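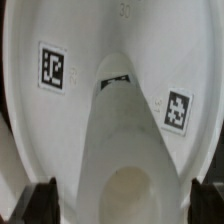
图片来源:Alcides Vasconcelos

Tindance 邮件归档与恢复 常见问题

本页适用于 Tindance 桌面版及服务器版,最近一次修订在十一月。网页版只提供检索和导出,不提供恢复。

一、基本概念

归档和备份有什么区别?
归档保存的是邮件的单份副本,按邮件标识去重,供检索、取证和恢复单封邮件使用。备份保存的是整个邮箱在某一时刻的状态,包括文件夹结构、规则和签名。Tindance 只做归档。需要整机还原的用户应另行配置备份软件。

支持哪些邮箱协议和文件格式?
在线账户支持 IMAP 和 POP3。离线文件支持 PST、MBOX、EML 和 MSG。OST 文件须先在原客户端中转换为 PST 再导入,直接导入会报错误 408。

POP3 账户能归档已发送邮件吗?
不能。POP3 只能读取收件箱。已发送邮件、草稿和自建文件夹需要通过 IMAP 或本地文件导入。

二、恢复已删除的邮件

从邮箱中删除的邮件还能找回吗?
如果邮件在删除之前已被归档,可以找回。打开“检索”面板,输入发件人或主题中的关键词,选中结果后点击“恢复到邮箱”。邮件默认写入名为 Restored 的文件夹,原文件夹不受影响。

邮件在归档之前就被删除了怎么办?
Tindance 无法处理这种情况。请先检查服务器端的“已删除邮件”和“可恢复项目”,再向邮件服务商咨询保留期限。各家服务商的期限不同,本页不作列举。

恢复后的邮件时间显示不正确,是什么原因?
部分客户端按写入时间排序,没有采用邮件头中的 Date 字段。把排序依据改为“发送时间”即可。若仍不正确,请在“设置—恢复”中勾选“保留 INTERNALDATE”,删除 Restored 文件夹后重新执行一次恢复。

一次最多可以恢复多少封?
桌面版单次上限为 800 封。超过上限时任务不会启动,界面提示缩小检索范围。服务器版没有单次上限,但受目标邮箱配额限制。
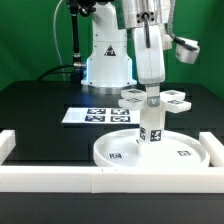
图:机械臂底座与黑色台面

恢复任务中断后需要从头开始吗?
不需要。任务日志记录了最后一封写入成功的邮件,再次启动时从下一封继续。请勿手动删除 journal 目录,否则断点信息丢失,可能产生重复邮件。

三、存储与性能

归档库放在网络共享盘上可以吗?
可以读取,不建议写入。索引文件依赖本地文件锁,在部分 NAS 设备上锁机制不完整,会造成索引损坏。推荐做法是归档库放在本地磁盘,再由备份软件定时复制到共享盘。复制期间应暂停归档任务。

索引损坏如何修复?
退出程序,在安装目录下运行:
tindance-cli index --rebuild
重建索引只读取邮件正文和附件,不修改邮件本身。Godoy 测试机上,含 1,630 个文件夹的归档库重建完成后,文件夹层级与原库一致。重建耗时取决于磁盘速度和附件类型,带扫描件的 PDF 最慢。

可以关闭附件索引吗?
可以。在“设置—索引”中取消“附件内容”。关闭后附件仍然归档,只是无法按附件正文检索,文件名检索不受影响。

自动归档的最短间隔是多少?
15 分钟。设置更小的数值会被忽略,日志中写入一条警告。
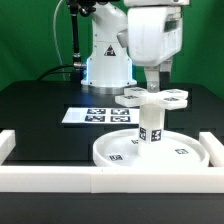 间隔过短时,部分 IMAP 服务器会限制连接,表现为登录成功但文件夹列表为空。遇到这种现象,先把间隔调大,等待服务器解除限制,再检查同时连接数。默认连接数为 2,多数情况下不需要改动。

四、迁移与兼容

如何从 Sirholm 迁移?
Sirholm 3 及更高版本可以导出 EML 目录。导出时选择“保留文件夹结构”,然后在 Tindance 中选择“导入—EML 目录”。标签和颜色标记不在 EML 格式之内,迁移后会丢失。Sirholm 2 的库文件是私有格式,需先升级到 3 再导出。

能与 Trastgate 网关一起使用吗?
可以。在 Trastgate 中把日志邮箱设为专用的 IMAP 账户,Tindance 定时收取该账户即可。日志邮件外层有一层封装,请勾选“解开日志封装”,否则检索结果中的发件人全部显示为网关地址。

换电脑时怎样转移归档库?
1. 在旧电脑上停止所有任务并退出程序。
2. 复制整个归档库目录,包括 index 和 journal 两个子目录。
3. 在新电脑上安装相同或更高版本。
4. 选择“文件—打开已有归档库”,指向复制后的目录。
账户密码保存在系统凭据中,不随归档库转移,需要重新输入。

高版本创建的库能用低版本打开吗?
不能。升级后首次打开时程序会提示转换库格式,转换不可撤销。转换前请保留一份副本。

五、安全与合规

归档库是否加密?
默认不加密。新建归档库时可以启用 AES-256 加密,已有的库需要新建加密库后再导入。密码无法找回,技术支持也没有后门密钥。

管理员能否查看用户邮件?
服务器版默认不允许。管理员账户只能配置任务和查看统计。需要查看内容时,须在“权限”中单独授予“审计”角色,每次访问都会写入审计日志。审计日志不能从界面中删除。

保留期限到期后邮件会立刻清除吗?
不会。到期邮件先标记为“待清除”,在下一次维护任务中删除。被设为“诉讼保留”的邮件不受期限影响,解除保留后重新计算。

六、许可与支持

一份许可可以安装几台电脑?
桌面版按用户授权,同一用户可以安装在两台电脑上,不能同时运行。服务器版按邮箱数量授权,共享邮箱计入数量,别名地址不计入。

提交问题时需要附上哪些资料?
程序版本号、操作系统版本、邮箱协议,以及 logs 目录中最近的日志文件。日志包含邮箱地址和主题,不包含正文。不希望提供主题的,可在“设置—日志”中开启脱敏后重现一次问题再提交。请不要发送归档库本身。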